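Lenihan Hand Kit for School and College Teams

Item 3739
For: robotics clubs, design classes and team competitions
Status: in stock, ships from Ellammont

The Lenihan Hand Kit is a humanoid end effector sold as a set of subassemblies, to be put together and wired by students. It was developed for the cloth handling task in the Endedar student league and is accepted there without modification. It can also be used for a semester class project on grasping.

The digits are driven by tendons from motors inside the palm housing. The thumb has its own motor and mount and can be removed without opening the palm. Finger speed and closing force are set in software. Teams write their own grasp routines; the starter code opens and closes the hand and reads motor current, and does nothing else. 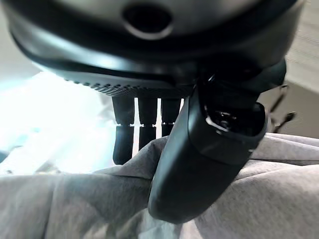
Cloth is harder to pick up than blocks or cups. A fold has to be pinched from the top without pressing the fingertips into the table, so start with a low closing force and raise it in small steps. Most teams get a usable pinch before they get a reliable release — plan practice time for both.

Mass, assembled: 553 g
Maximum payload: 300 g
Supply: 12 V DC, not included
Interface: USB or serial
Wrist mount: four-bolt plate, adapter for the Gokmont arm included
Assembly time: two to three class periods

In the box: palm housing, digits, thumb mount, motor set, tendon line, controller board, cable set, hex keys, printed build guide. The wrist camera and bracket are sold separately.

Notes for coaches
Tendons stretch during the first hours of use. Retension after the first session and check again before any event. Do not run the hand with the joint covers off. Spare tendon line is sold by the spool; one spool lasts a typical team a season.

Price: $900 per kit. School purchase orders accepted.

Teams entering the October round should order by the end of August — motor sets are built in batches and are not held in reserve.

Page revised February 1, 2026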